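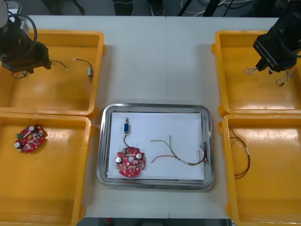

1/ Setting up the sorting cell: morning routine

Two arms, one table, four yellow bins and a steel tray. The arms sort small electrical parts into the bins by type. I look after this cell at Rees with Saranya Chettiar, and this is how we get it ready for a shift.

2/ Start with the arms parked and the controller off. Wipe the table and pay attention to the seam where the two panels meet. If one panel sits proud of the other, the bins rock and every pick on that side comes out low.

3/ Bins next. Each pair goes rim to rim. We used to leave a gap between them and the bins crept during the day, so we closed it up.

4/ Fresh white paper in the tray every morning. The bare steel throws the lights straight back and the vision loses thin wires. Plain paper, cut to fit the flat part. Don't run it up over the rim.
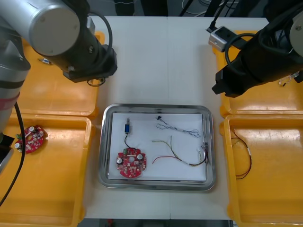
5/ Cables are where most of my repair time goes. Check the loop over each wrist before you power up. It needs enough slack for a full turn of the gripper and no more. In January we lost 2 days to a lead that had rubbed through at the bend.

6/ Push each plug home by hand, then move the wrist slowly through its range and watch the loop. If it drags on a bin rim, move the cable clip and leave the bin where it is — the bin positions are taught.

7/ Gripper tips: wipe, look for nicks, check they close square. Ours get changed after some 30 hours of running. Santosh Rana keeps the spares in the Brestis cabinet, bottom drawer. Write down what you take, please.

8/ Then a dry run at low speed, arms only, no picking. Watch both tips over all four bins. If one comes down too near a wall, re-teach that point and run the lot again.

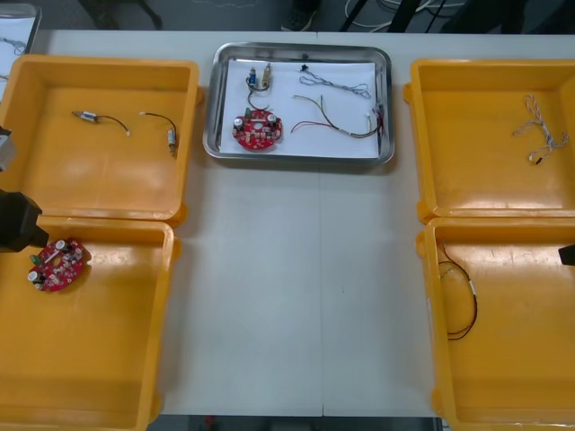 Red board bottom left, black and red wire bottom right.

9/ Last job is the log. Date, initials, tip hours, anything you moved. Ours is on entry 326 and it has saved me a fair few phone calls to Libor Danko.

10/ Next time I'll go through swapping a wrist cable. It takes me 16 minutes if the clips behave — longer if I've left the small driver in the other building.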